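Cerkemberg library to stay open until midnight after record response

February 29, 2020

Night owls of Cerkemberg, rejoice! The town library on Harkier Street is going to keep its doors open until midnight, five nights a week, after a trial that went better than anyone on the staff had dared to hope.

The late opening was tried out through most of February, and 1157 people came in after eight in the evening, when the building would normally have been dark. Some wanted a quiet desk. Some wanted the newspapers, or the heating, or a place to sit with a book while the children were asleep at home with the other parent. On the busiest night 208 visitors came through and the staff had to fetch the folding chairs up from the cellar.

"I kept looking up from the desk and there were more of them," said Thắng Hầu, who runs the evening shift and first put the idea forward two winters ago. "Students, bus drivers, a whole knitting group. They were so pleased to be here, and so were we."

What people borrowed is a lovely story in itself. Cookery and travel did well, as they always do, but the big surprise was poetry, which left the shelves faster after dark than at any hour of the day. The small Vietnamese section, set up with help from the Đồng reading circle, was very nearly cleared out in the second week, and more titles are on order (if you have a favourite, leave a note at the front desk, they do read them).

The late hours will cover the whole ground floor, the reading room and the children's corner, although the corner's lamps go off at nine. The first floor will still shut at eight. Adult education classes in the Pledilon building next door keep their own timetable, and anyone with a class card can use it to borrow from the library too.
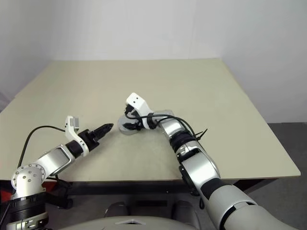
Robotic arms over a pale tabletop.

A survey handed out during the trial brought in 457 replies, and they make cheering reading. The most common request was for hot drinks, so a tea counter is going in beside the returns desk, with soup on the coldest nights. Second came better bicycle parking, and the town has agreed to put new stands by the side entrance. A fair number simply wrote "please carry on", one of them in green crayon.

There will be things going on as well: a late chess table, a story hour for grown-ups with the lights turned low, and an evening for people who want to finish the novel they have been stuck on since the summer. All of it is free and there is no need to book, apart from the story hour, where the room is small and the armchairs go quickly.

Library cards are free to everyone who lives or works in Cerkemberg. Bring something with your address on it, and you can be borrowing within minutes. Returns can be dropped through the hatch on Harkier Street at any time, day or night.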